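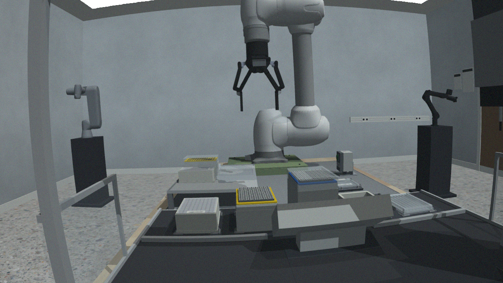 Rendering of a laboratory workstation with a robot arm and two-finger gripper.

The Stusley Outpatient Reimbursement Scheme is a health benefit plan for municipal employees and pensioners of Stusley and the neighboring district of Bevberg. It covers consultations, laboratory tests and prescribed medicines that do not require admission to a hospital.

Eligibility

Membership is open to permanent employees after two months of service. Pensioners keep their membership for life. Spouses and dependent children are covered on the same card. Contract workers are excluded, except those at the Jaiswal Clinic, who joined under a separate agreement.

Benefits

Each member may claim up to 2,000 crowns per year for consultations and medicines. Laboratory tests are paid under a separate ceiling of 800 crowns. The test schedule lists 255 items, each with a fixed rate. Charges above the fixed rate are paid by the member. Dental work, eyeglasses and cosmetic treatment are not covered.

Claims

Claims are filed through Lidisell, the district's electronic claims register. A claim must include the prescription, the itemized bill and the membership number. Tests done at a listed laboratory are billed directly to the scheme. Unused amounts lapse at the end of February and are not carried forward.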